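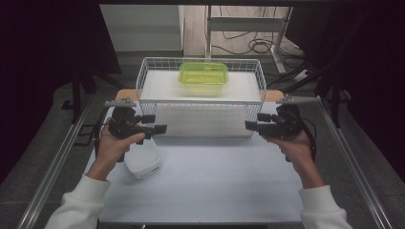
Do I need to line a wire basket before I put small tubs in it?

For anything with a footprint smaller than your hand, a flat board in the bottom is worth having. Larger boxes sit well enough on bare wire.

Section 4: Loading the basket

The Mallet guide is written for people who have bought the shelf, the baskets and the tubs together. If you bought only the basket, skip to step 3. If you were told in the shop that you also need the divider set, read the note on dividers at the end of this section before you go back and pay for it.

1. Put the basket on a flat surface at table height. The floor will do, but you will be bending over it for longer than you expect.

2. Run a fingertip along the top rim and the inside corners. Wire baskets are welded and then coated, and the coating is thinnest where the wires cross. If you feel a burr, send the basket back. The advice to "file it smooth" in older copies of this guide has been taken out. Filing strips the coating and the bare spot rusts.

3. Lay the board in the bottom. It should drop in under its own weight. If you have to push, it is too big, and it will bow in the middle as soon as you load it.

4. Press each corner of the board in turn. A slight rock is normal. A board that tips when you press one corner is sitting on a bent wire.

Note: A board made for the purpose costs more than it should. We tried the Podov liner against a plain plastic chopping board of the same size and could find no difference in use, except that the chopping board was easier to wash. Buy whichever fits.

5. Close the lids on all tubs before they go in. Press along each side and then at the corners. The click is a poor guide - some lids click on one side and stay open on the other.

6. Place the heaviest tub first, in the middle of the board. Work outwards. Tubs that go in against the side first tend to stay there, and the basket then hangs crooked when you lift it.

7. Leave a finger's width between the tubs and the wire. You will want to get your hand in.

8. Lift the basket by both short ends, straight up, and set it down again. If anything slides, take it out and start from step 6. A folded tea towel under the tubs cures most sliding.

Caution: Do not carry a loaded basket by one side of the rim. The rim is the part most often returned bent, and bent rims are not covered.

Caution: Do not put tubs in the basket while the contents are still hot. The lids soften and lift, and steam collects under the board.

About weight

The packaging for this size of basket gives no load limit. Davoud Kordestani, who revised this section, loaded one with bags of rice in the Jeselport workshop and left it on its shelf runners from Sunday evening. By the following morning the base had sagged enough to catch on the shelf below. It had carried half that load for the whole of January without trouble. We do not think one basket and one shelf prove much, so we are not printing a figure. If the base sags when you look at it from the side, it is carrying too much.

About coloured tubs

You will see it claimed that coloured tubs keep a basket tidy by themselves: one colour for dry goods, another for sewing things, and so on. It may work in a house with one person in it. In most others the system lasts until the right colour is in the dishwasher. A strip of masking tape with the contents written on it does the same job and can be changed. Stick it on the tub and leave the lid bare, as lids get swapped.

About dividers

The Akel divider set comes with 2 panels and a bag of clips. The clips grip thin wire loosely and the panels lean once there is weight against them. If your tubs have straight sides they will hold each other up. If you mean to keep loose items in the basket, such as batteries or string, put them in a tub. Small things fall through the sides whatever you clip to them.

Cleaning

1. Empty the basket and take out the board.

2. Wash both in warm water with a little washing-up liquid. Use a soft brush where the wires cross.

3. Dry the basket upside down on a towel. Dry the board separately and put it back only when the underside is dry to the touch.

Do not use the dishwasher for the basket, even if the label says you can.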